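Lutcombe bench automation, work package 2: progress report
Reporting period to end of September
Prepared for the programme manager, Stevow
Author: Selvaraj Kumarasinghe
Issued: October 2024

1. Status

The work package is on plan except for item 3.2, which has slipped by 2 weeks. Spending is within the approved limit. No change to scope is requested.

2. Work carried out

Demonstration recording moved to the hand-held gripper method at the start of the period. The operator holds one gripper in each hand and carries out the task at the table, and the motion is used to train the pick-and-place cell. The earlier method, in which an operator drove the arms from a console, has been stopped. It was slow, and only Hendrik Willems had enough practice on it to give usable runs.

Six bench staff have now been trained on the grippers. Training takes one morning and is signed off by Sevim Yazıcı. Of the runs recorded in September, 93 per cent passed the first check and went forward to training. Most of the rejected runs failed on tracking loss when the operator turned a wrist too far inwards. The instruction sheet has been changed to cover this.
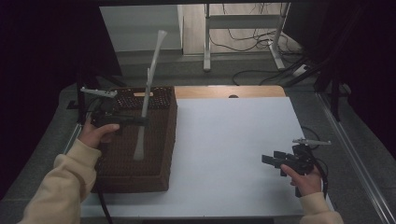
Two-handed tasks take longer to learn than single-handed ones. Operators tend to move the second gripper late, and the trained cell copies the delay. Bongani Shabalala is rewriting the task sheets so that the start position of both hands is given for each step.

3. Effect on staff

3.1 Duties. Bench staff now divide the shift between normal assembly and recording. Recording is limited to 2 hours per person per shift. Grades and pay are unchanged. Emiliano Carrasco has drafted a new job description covering recording and first check, and it is with Stevow for comment.

3.2 Strain. Three operators reported tired forearms after long sessions. A lighter grip from Prukico was due for trial in this period but arrived late. The trial has been moved to the next period. Until then a break is taken after every 9 runs.

3.3 Views of staff. At the shift meeting the main question was whether the cell will take over the whole bench. The current plan covers loading and sorting only. Fitting and final inspection stay with the bench team. Staff asked for this in writing and a note has been issued.

4. Next period

Complete the Prukico grip trial.
Issue the revised two-handed task sheets.
Repeat the first-check figures with the new instruction sheet in use.
Agree with Sumampouw the date for moving the cell to the main floor.

5. Decision needed

Approval of the draft job description, before any further operators are trained.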